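Speaker notes: Keeping a Hand-Held Gripper Alive
Bench session, Hundau user meeting

Slide 1. Title

Wait for the door to stop banging. Say hello. Say what the talk covers: one tool, two fingers, two pads, and how we look after them between recording runs. Anyone hoping for a talk on learning algorithms has time to reach the room next door, where I am told there are pastries.

Mention that we call the tool the Stirkia, after the project that paid for it. The project ended in June. The tool did not get the memo.

Slide 2. The tool at rest

Let them look for a moment before talking.
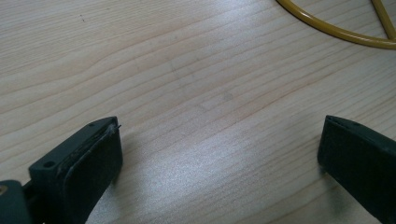

Page last changed: February 24, 2025

Start with the left finger. Ask the room what they would fix first. Somebody will say the glare on the table. Fair, and we get to that on slide 5.

The answer I want is the pad on the left finger. Look at the upper edge, with the strands sticking out at the corner. A pad in that state still grips a mug. It also leaves a loose end right where the finger meets small things, and small things are most of our list.

Point out the screw head at the far left edge. It goes on the inspection list with all the others. I put a screwdriver on every one, including the ones I am sure of. Especially those.

Slide 3. The check we do

Read this one slowly, people write it down.

Open the fingers all the way. Look at both pads from the front, then from above. Run a fingertip along each top edge. If it catches, trim it. If it catches again after trimming, replace the pad.

Close the fingers on a strip of paper and pull. Do it at the tips, then halfway down. If the paper slides out at one spot and holds at the other, the pad is on crooked. Take it off and start over. Pressing harder with your thumb does nothing for it except warm it up.

Wiggle each finger sideways. Any click, go back to the screws.

We do this every 347 grasps. I would love to tell you there was a study. The counter on the Nilano logger happened to read 347 the day the first pad came off in my hand, and I wrote it on the whiteboard in the wrong kind of marker.

(Pause here. It got a laugh at the rehearsal, although the rehearsal was just me.)

Slide 4. Changing a pad

Peel from the bottom end, away from the tip. Clean off the old glue completely. Yes, completely. Let the cleaner dry while you cut the new pad.

Cut it a hair short of the finger. A pad that overhangs gets pushed back by every tabletop it meets, and that is how you grow a fringe.

Change both at once, even if one looks fine. A new pad against an old one pulls the object off center, and then you spend an afternoon blaming the calibration. Ask me how I know. Please do not ask me during the talk.

Leave the fingers open overnight. We tried clamping them shut and made a very good permanent clamp.

Slide 5. The table

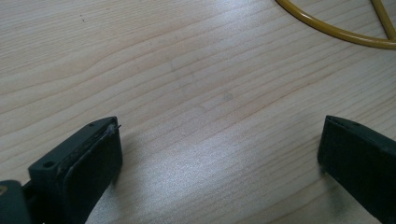
Fingers open over the bare wood, left pad worn along its upper edge.

Back to the glare. The finish is smooth and a bit glossy, and the middle of the table washes out under the light. For checking pads, turn the tool so the inner faces point toward the window. Dark pad, dark finger, shadow on top of that: you can miss a split completely.

Wipe the table too. Specks on the wood end up on the pads, and a pad with grit in it fails the paper test for reasons that look mysterious until you find the grit.

Keep anything long and yellow in the far corner, out of the reach of the fingers. The rule is older than I am here and I have stopped arguing with it.

Slide 6. Spares and money

Keep 9 pads in the drawer. The Verbruggen catalog sells them in boxes of 1,000, a quantity meant for somebody with more hands than us. We split a box with the lab upstairs and still have not seen the bottom of it.

Slide 7. Questions

Likely ones:

Can you use double-sided tape? For an afternoon.

Do you log the pad changes? Yes, date and grasp count, on paper, taped inside the drawer.

If time is short, skip slide 6 and leave the checklist up while people pack their bags.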